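FOR IMMEDIATE RELEASE
31/01/2019

Malumham swap room reopens in Amville, chairs wanted

AMVILLE - The Malumham clothes and furniture swap is back. New room, same idea: bring something you dont need, take something you do. Doors open from 10 a.m., no booking.

Last January the swap moved 323 items in one weekend. Knitwear mostly, sweaters, scarves, a lot of kids coats. Also 166 chairs and small tables, which surprised everybody. So this year furniture gets proper space instead of the hallway.

"People came for a sweater and went home with an office chair," said Ebuka Okoro, organizer. "We want to see nearly 1,000 things change hands this time. Bring the chair. Bring the rug. If it wobbles, tape a note on it."

How it works:
Clothes - clean, on a hanger or folded. Ribbed and heavy knits go seperate, they stretch.
Chairs - any kind, office or kitchen. Sit in it before you take it.
Tables - round ones are always gone by noon, come early.
Mats and rugs - rolled, swept, tied with string.
No mattresses, no glass tops, no TVs.
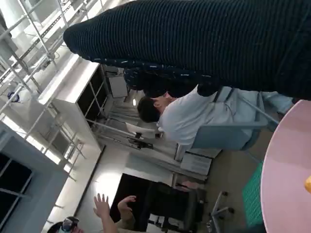 Sorting help is needed the evening before, 6 to 9 p.m. Two hours is plenty. Wear long sleeves if you're on furniture, some of the frames have sharp ends. Sandwiches from Munteanu Bakery, coffee too.

Van pickup inside Amville by Trokham Movers, free for anything that wont fit in a car. Call the desk first, the van fills up. One trip per household.

Anything left at close goes on to the next swap in March. Please dont leave bags outside overnight, they get rained on and we can't use them.

Press welcome both days. Contact: Ebuka Okoro, Malumham swap desk, Amville.

ENDS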